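Projekte > Drindine > Zwischenberichte > Arbeitspaket 3
Suchbegriff eingeben Suchen Erweiterte Suche

Zwischenbericht zum Vorhaben Drindine: Zweiarmige Manipulation bei Tätigkeiten im Haushalt und an der Theke

Vorgelegt bei: Mirbridge, Förderlinie Assistenzsysteme
Stand: Samstag, 2. September 2023

1. Gegenstand des Berichts

Berichtet wird über das Arbeitspaket 3, "Getränke vorbereiten und Geschirr handhaben". Die Arbeitspakete 1 (Aufbau) und 2 (Kalibrierung) wurden im letzten Bericht abgeschlossen und werden nur erwähnt, soweit sie nachwirken. Das Vorhaben soll klären, welche einfachen Handgriffe in Küche und Ausschank eine Maschine nach heutigem Stand ohne Eingriff ausführen kann und an welchen Stellen weiterhin ein Mensch danebenstehen muss. Eine Produktentwicklung ist nicht Teil des Antrags.

Die Kurzantwort für den Berichtszeitraum: einzelne Handgriffe ja, zusammenhängende Abläufe mit Einschränkungen, ein unbeaufsichtigter Betrieb nein.

2. Durchgeführte Arbeiten

Die Aufgabe "Eis einfüllen" wurde im Juli vom Simulationsbetrieb auf den realen Tisch überführt. Der Ablauf besteht aus dem Bereitstellen des Glases, dem Aufnehmen von Würfeln mit einer Schaufel, dem Abkippen über der Öffnung und dem Ablegen des Werkzeugs. Für das Training der Steuerung standen 75 Vorführungen zur Verfügung, die per Fernführung aufgezeichnet wurden. Weitere fünf wurden wegen fehlerhafter Zeitstempel verworfen; geplant waren 80.

Stielgläser sind für diese Aufgabe ungünstig. Der Schwerpunkt liegt bei gefülltem Kelch hoch, der Stiel bietet dem Greifer wenig Fläche, und ein seitlicher Stoß der Schaufel gegen den Rand überträgt sich unmittelbar auf den Fuß. Sie wurden trotzdem beibehalten, weil ein Umstieg auf Becher die Aussage des Arbeitspakets entwertet hätte.

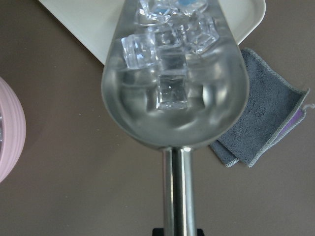 Für die Bildauswertung kommt die Transparenz hinzu. Wasser, Glas und Eis unterscheiden sich im Kamerabild fast nur durch Kanten und Glanzlichter, und die Glanzlichter wandern mit der Beleuchtung. Die Tiefenmessung liefert an diesen Stellen lückenhafte Werte. Das Team hat daher die Tiefendaten im Bereich des Kelchs ganz abgeschaltet und arbeitet dort mit den Farbbildern der Handgelenkkamera und der festen Kamera. Die Füllhöhe wird nicht gemessen. Ob genug Eis im Glas ist, entscheidet derzeit die Zahl der Schaufelbewegungen, und diese Zahl wird vorher festgelegt. Gegenüber dem Antrag ist das eine Vereinfachung, die im nächsten Zeitraum zurückgenommen werden soll.

Die Greifkraft am Stiel wurde in mehreren Schritten abgesenkt. Bei der Voreinstellung rutschte der Stiel nicht, das Glas wurde beim Schließen der Finger jedoch leicht gekippt, sobald der Greifer nicht genau mittig stand. Mit der geringeren Kraft richtet sich das Glas beim Schließen meist selbst aus. Der Spielraum nach unten ist klein. Gummierte Fingerauflagen der Firma Zumulora sind bestellt, die Lieferung steht aus.

3. Ergebnisse

Der vollständige Ablauf gelang in der internen Abnahme bei sieben von acht Durchgängen ohne Eingriff. Im verbleibenden Durchgang blieb die Schaufel beim Einstechen an zusammengefrorenen Würfeln hängen, worauf die Kraftüberwachung den Arm anhielt. Das Anhalten entsprach der Vorgabe. Eine Wiederaufnahme aus diesem Zustand ist nicht vorgesehen, der Durchgang musste von Hand zurückgesetzt werden.

Die Abnahme fand unter günstigen Bedingungen statt: bekannte Gegenstände, bekannte Anordnung, gleichbleibendes Licht. Acht Durchgänge erlauben keine belastbare Aussage über die Zuverlässigkeit im Betrieb. Die im Antrag genannte Versuchsreihe mit wechselnder Anordnung beginnt erst nach Umbau der Halterungen.
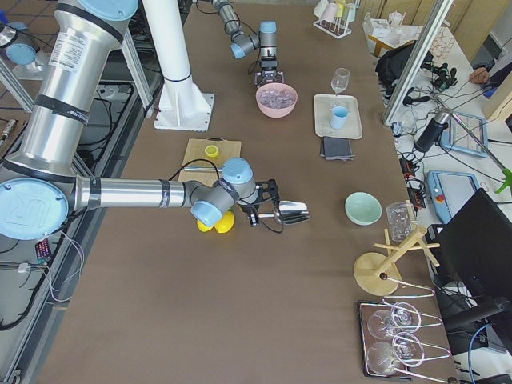
Lesezeit: 5 Minuten

Die Aufgabenteilung der beiden Arme ist weiterhin fest vorgegeben. Ein Arm führt die Metallschaufel, der andere arbeitet mit einem Zweifingergreifer und soll je nach Schritt Schale oder Glas sichern. Ein freier Wechsel der Rollen wurde erprobt und zurückgestellt. Die Arme teilen sich den Raum über der Tischmitte, und die Kollisionsprüfung hält dort so große Abstände ein, dass der zweite Arm häufig wartet. Rechnerisch entfällt mehr als die Hälfte der Laufzeit auf Warten und langsames Anfahren. Eine geübte Person erledigt denselben Vorgang nebenbei.

Zum Kabelverlauf am Handgelenk: Die Leitung des Schaufelarms liegt in einer Schlaufe um den Greifer. In bestimmten Drehlagen begrenzt sie den nutzbaren Winkel beim Abkippen. Die Bahnplanung berücksichtigt das durch eine von Hand eingetragene Sperre. Sauberer wäre eine Führung durch ein zusätzliches Gelenkstück, das Angebot von Dimitriou liegt vor und wird gesondert zur Freigabe eingereicht.

Teilaufgabe "Geschirr einräumen": Tassen lassen sich am Rand zuverlässig aufnehmen und in einen Drahtständer setzen, sofern die Tasse steht. Liegende Weingläser im Halter sind ungelöst. Die Steuerung findet den Stiel, wählt aber oft eine Anfahrt, bei der der zweite Finger den Kelch berührt. Aus diesem Grund wurde die Teilaufgabe im Juli auf stehende Gefäße beschränkt.

Teilaufgabe "Tuch falten und ablegen": Begonnen, noch ohne verwertbares Ergebnis. Mikrofasertücher haften an den Fingern stärker als erwartet und werden beim Öffnen mitgezogen.

4. Einordnung

Die Ausgangsfrage des Vorhabens lautet, ob Maschinen solche Arbeiten schon übernehmen können. Nach dem vorliegenden Stand ist die Bewegung selbst selten das Hindernis. Die Arme erreichen die nötigen Stellungen genau genug, und das Schöpfen lässt sich aus Vorführungen übernehmen. Schwierig bleiben das Erkennen durchsichtiger Gefäße, das Feststellen des eigenen Erfolgs und das Verhalten nach einem Fehler. Wer heute einen solchen Arbeitsplatz in einer Küche aufstellte, müsste eine Aufsicht einplanen und hätte damit keine Arbeitszeit gewonnen.

Für den Haushalt ist der Abstand größer als für die Theke. An der Theke können Gläser, Schalen und Ablagen vorgegeben werden, im Haushalt nicht. Das Team schlägt deshalb vor, die Auswertung getrennt zu führen und im Abschlussbericht keine gemeinsame Kennzahl auszuweisen.

5. Abweichungen vom Plan

Die Versuchsreihe mit wechselnder Anordnung verschiebt sich um einen Monat. Ursache ist die Nacharbeit an den Zeitstempeln, die zwei Kameras betraf. Die Personalmittel werden planmäßig abgerufen. Bei den Sachmitteln ist Glasbruch bisher geringer ausgefallen als angesetzt; der Rest soll für die Fingerauflagen verwendet werden. Eine Umwidmung ist nach Auffassung des Teams nicht erforderlich, um Bestätigung wird gebeten.

6. Nächste Schritte

- Messung der Füllhöhe über die feste Kamera, zunächst mit gefärbtem Wasser als Referenz
- Wiederaufnahme nach Kraftabschaltung ohne Rücksetzen von Hand
- Versuchsreihe mit wechselnder Anordnung von Schale, Tablett und Glas
- Entscheidung über die Kabelführung -- abhängig von der Freigabe des Angebots
- Tuchaufgabe mit glatterem Gewebe wiederholen, Mikrofaser als Vergleich behalten

Die Messprotokolle der Abnahme liegen in der Projektablage unter Arbeitspaket 3 und können von Mirbridge jederzeit eingesehen werden.

Abgelegt unter: Zwischenberichte, Robotik, Zweiarmige Manipulation, Haushalt und Gastronomie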